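Folding long knitwear: Houda Kabbaj on method

Houda Kabbaj, who writes the garment care notes at Sekley, folds on a bed. "A table is too narrow for a long cardigan," she says. "The sleeves drop and pull the shoulder out of line."

She starts with the garment flat and the sleeves clear of the body – the buttons face up. Finished piles go to the head of the bed.

Striped cardigan on the flowered bedspread
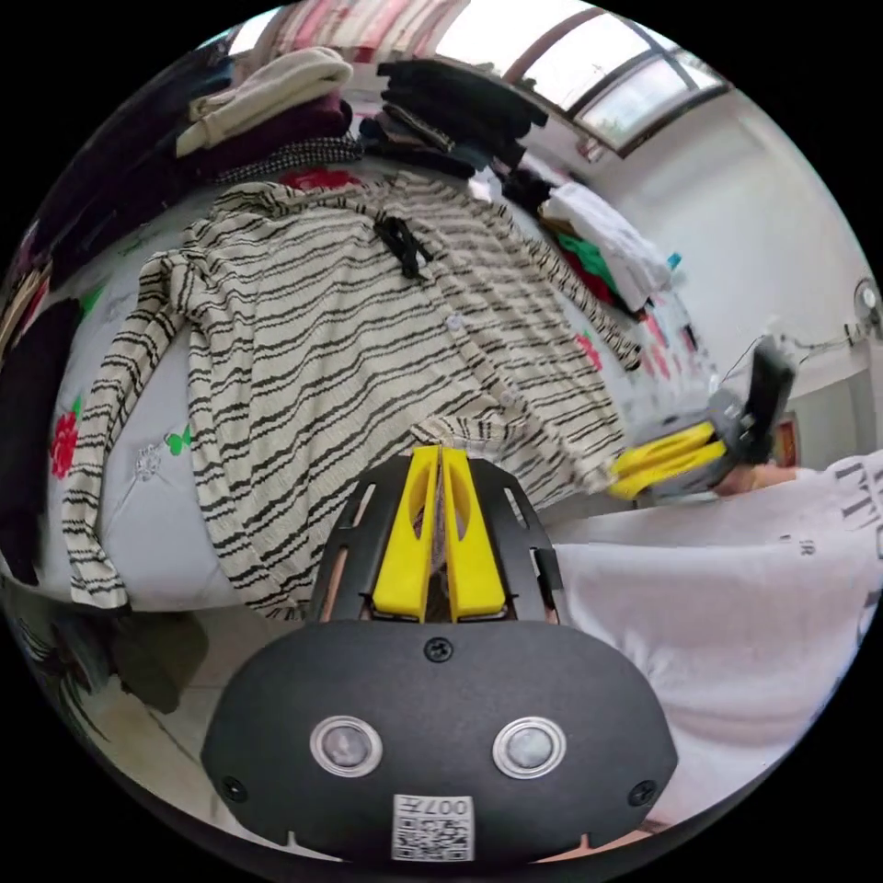
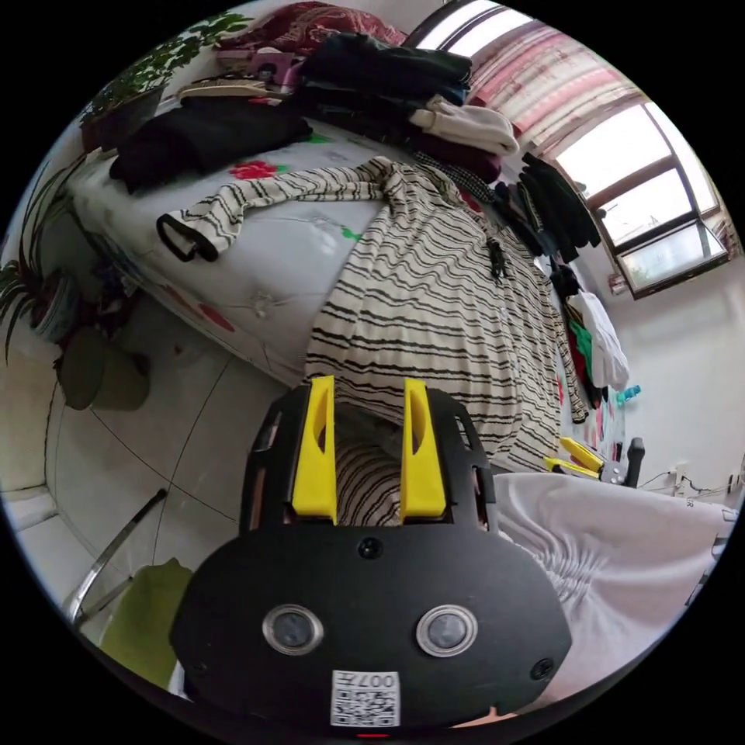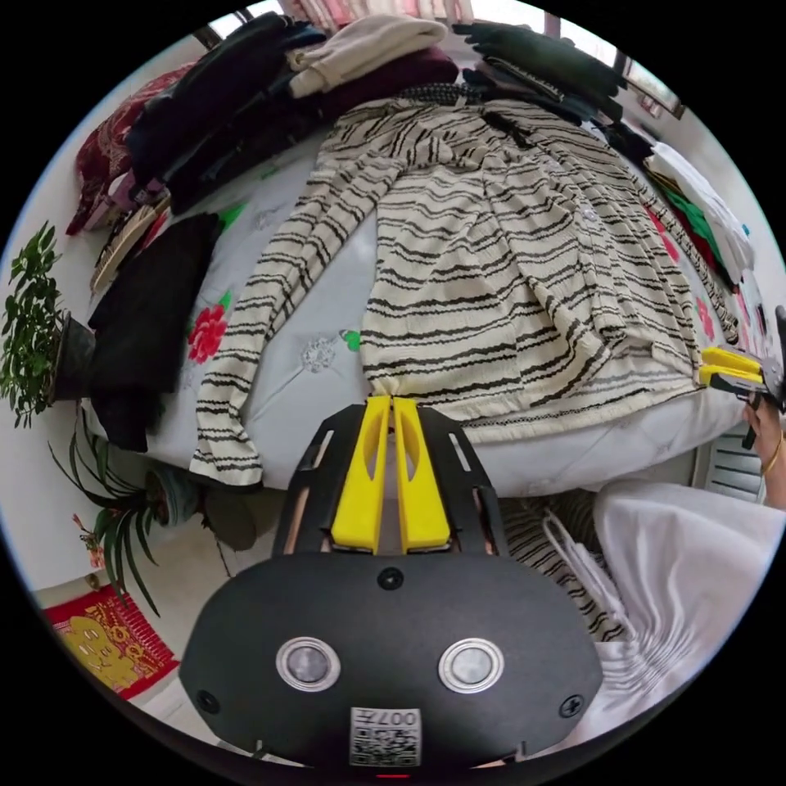

Stripes and storage

Wavy stripes give no straight line to fold along, so Kabbaj works from the side seam. "Fold to the seam, then halve the length." Heavy knits go at the bottom of the pile and stay there until December.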